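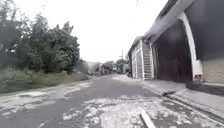
Week 6 notes: Free space and road edges from a single camera

Reading for Friday: sections 2 and 3 of the Plakport manual. Bring a laptop with the Kastholm environment already built.

1. What the planner needs

The local planner takes a cost grid in the vehicle frame. Each cell holds a traversal cost and an age. It doesn't know what asphalt is. If perception marks a cell as blocked, the planner goes around it or stops.

2. Where colour fails

Our baseline (Wan, the version Xiaoqing Xue showed in the lab) labels road by colour similarity to a seed region ahead of the vehicle. That works on fresh, uniform asphalt. On patched pavement, the pale areas fall outside the colour model and come back as non-road. A grey concrete sidewalk can sit closer to the seed colour than the patches do, so the labels may end up the wrong way round.

Things to try, in order:
Use several seeds and keep a mixture model.
Add a texture term.
Fit a ground plane and test height before colour.

3. Two kinds of edge

A curb is a step in height. Fit it as a polyline and allow gaps, as drains and driveways will break it. A grass verge with no curb has no reliable step, and the boundary is ragged. Don't force a straight line through it. Store it as a band with a width, and let the planner keep its margin from the inner side.

4. Thin objects on the ground

A stick or narrow board lying flat has little height and may match the pavement in colour. Downsampling can remove it completely. Run the small-object head on the full-resolution lower crop only.

5. Dark openings

Covered entrances are often too dark to give usable depth. Mark them unknown, never free. Unknown cells next to the planned path should lower the speed limit.

6. Lab data

The Prulis set has 1,333 labelled images, of which 652 include a broken or missing curb. Mingxuan Yao and Sibusiso Ntuli did the labelling. Report the two groups separately. Overall IoU hides the problem, so include boundary error in metres as well.

Questions about the build go to Shiyu Ding.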